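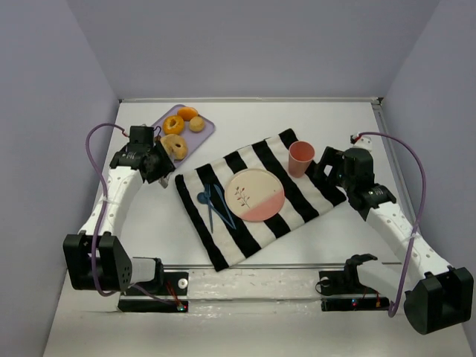 Bornorura Supper Club: questions we get asked

Do I have to be able to cook?
No. Teodor Căpraru has been a member since the start and has brought crisps to every supper. They are quite good crisps.

When do you meet?
Once a month, on a Monday. The next one is 17th February at Roxana Neagu's. In July we give up on indoors and carry everything down to the river at Ilov, where the wasps eat first.

What does it cost?
Joining is free. The host can claim up to 400 lei for ingredients, and everyone at the table splits it. Wine is your own affair. If you claim for saffron, expect Petrică to ask which dish it was in.

How many people come?
There are 33 names on the list. A normal supper gets far fewer, and a supper with Petrică's fish soup fewer still.

Can I bring a guest?
One, if you tell the host two days ahead. Telling the host on the doorstep is a different thing and she will remember it.

Do I need proper tableware?
You need whatever you have. We've eaten off wedding china and off the lid of a biscuit tin. Mixed sets are fine and so is plastic.

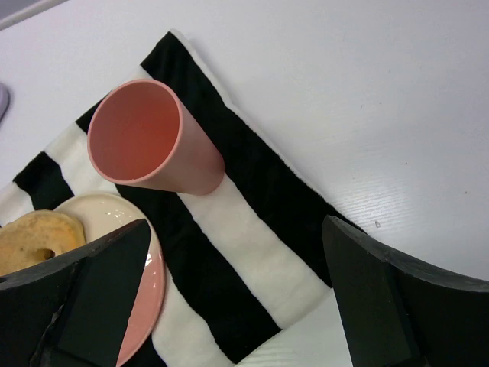
Pink tumbler on a striped cloth.

I'm vegetarian. Will I starve?
Not any more. Smaranda Cârstea took over the menu notes last year and every host now has to offer a main course without meat in it. Ham counts as meat. We have had that discussion and would prefer not to have it again.

Can I ask for a recipe?
Yes, though results vary. Ekkachai Rojanasak writes his out in full, with weights. Roxana's say things like "flour, until it looks right".

I left a dish behind. Where is it?
Probably in Marinescu's shop, on the shelf behind the till. Anything still there after two months joins the club cupboard. Put your name on the bottom with tape if you're fond of it.

Are dogs allowed?
Roko is allowed. Other dogs should ask their host.

How do I leave the club?
Stop coming. You'll carry on getting the emails, as do several people who have moved abroad.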